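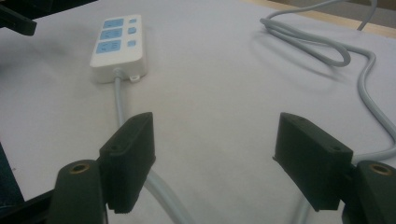 Those of you who were in the workshop in November will remember the afternoon the cable exercise went pear-shaped, and Lemlem Worku has kindly let me tell the whole story now that the dust has settled. We'd been running the Willavero gripper on power strips for weeks, picking them up and moving them along the bench, and it had got through 164 tries without so much as a wobble. On the next one a finger came down over the cord as well as the strip and kept right on squeezing, well past the force limit we thought we'd set. Arnulfo Villca hit the stop button (bless him, he'd only come in to return a drill!) and the cord was left with a nasty crease near the collar.

The strip wasn't plugged in, I'm very glad to say, but it gave us all a fright. Shivam Rana spent the evening going through the logs and found the limit had gone back to its factory setting after a software update. 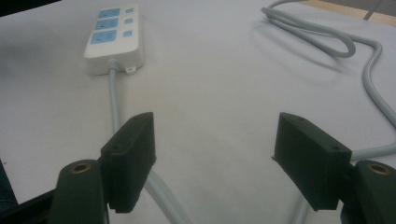

Can we still use the gripper for the cable exercise?

Only with Lemlem or Shivam in the room, and only after the force limit has been checked and written in the log book. Strips stay unplugged at the wall, and any cord that's been pinched goes straight in the bin by the door.

Last updated: November, 2 pm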